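"I Asked for My Overtime and They Took Away My Login" 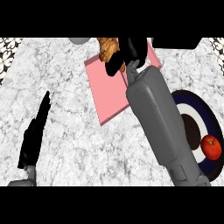
Workers' Advice Desk, Pindilier Tenants and Employees Association

The woman who came to talk to us worked in the billing office at Trumora for 6 years. She asked us to leave her name out while her wage claim is open.

The trouble began in June, when she compared her pay stubs with the door log. "I had 119 hours that never got paid," she said. "I wasn't mad at first. I figured payroll had missed a form."

She wrote to her manager and attached the log. The answer came at 4:40 p.m. and said the hours had not been approved in advance. She wrote back that the same manager had asked her to stay late, and she had the messages to show it.

The next morning her login did not work. "I sat there until lunch with a dead screen – people were walking past and looking. Then HR called me in and said it was a restructuring."

The company offered her $1,322 if she signed a release the same day. By her own math she was owed a little over $3,000, before any penalty. She took the paper home unsigned.

"My sister-in-law told me to take it and move on. I get that. Rent was due."

Two former coworkers have since told her they signed similar papers. One of them had gone on to Favura, a smaller firm across the street, and was afraid that speaking up would follow her there. The other has stopped answering messages.

We asked what she would do differently. She said she would have kept copies at home from the start. Most of what she has now is photos of her own schedule, taken on her phone, and the emails she forwarded to herself before the lockout.

Trumora did not reply to our two requests for comment. The claim has been filed with the state and she is waiting for a hearing date. In the meantime she works mornings at a pharmacy.

"They pay me every second week and the hours match," she said. "I still check."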